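Grurkico Releases Simulated Kitchen Suite for Comparing Gripper Controllers

EKWOOD, April 21, 2018 – Grurkico today released Prulska, a simulation package for comparing controllers on pick-and-place work in household kitchens. The package is offered to research groups and equipment makers that need to run the same task under more than one controller without rebuilding the test setup between runs.

Prulska ships with 3 controllers: a joint position controller, a joint velocity controller, and an impedance controller that sets stiffness at the wrist. Each can be paired with either of 2 gripper models. The arm model, contact settings and object sets stay fixed across all pairings, so a difference in results can be traced to the controller or the gripper.

The first task group covers food items in and near a sink. Sinks were chosen as a starting point for their side walls, which limit the angles from which a gripper can approach. A controller that performs well on an open counter may lose accuracy when the fingers have to work below the level of the countertop, next to a faucet. 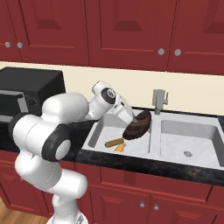
Each task is defined by a start layout, a target item and an end condition. Start layouts are produced from a seed, and users can replay any layout with a different controller by entering the same seed. The release includes 1,000 seeded layouts for the sink group. Of these, 40 are reserved as a short set for checking an installation before a full comparison is run.

"Most of the comparisons we were sent could not be repeated," said Evaristo Huerta, who leads controller testing at Grurkico. "The object was in a different place, or the grip force had been changed between runs and the change was not written down. We wanted the layout, the force limit and the time limit stored in one file with the result."

Results are logged per attempt. The log records joint positions, commanded and measured gripper width, contact force at each finger, and the time from first contact to release. Dropped items are logged separately from failed grasps. Users may add their own measures through a script that runs at the end of each attempt.

A test version was given to the Ibarra manipulation lab in February. Comments from that group led to two changes: finger friction is now set per item, and the impedance controller reports when it reaches its stiffness limit – a condition the earlier version did not record.

Prulska does not model water or soft deformation. Food items are treated as rigid bodies with fixed mass. Grurkico advises against using the results alone to predict grip performance on real produce or baked goods.

The package is available now from Grurkico on request. Research groups may use it at no charge. Commercial licenses are sold per site and include installation support.

About Grurkico
Grurkico develops simulation and test software for robot arms and grippers. The company is based in Ekwood.

Press contact: Grurkico Press Office, Ekwood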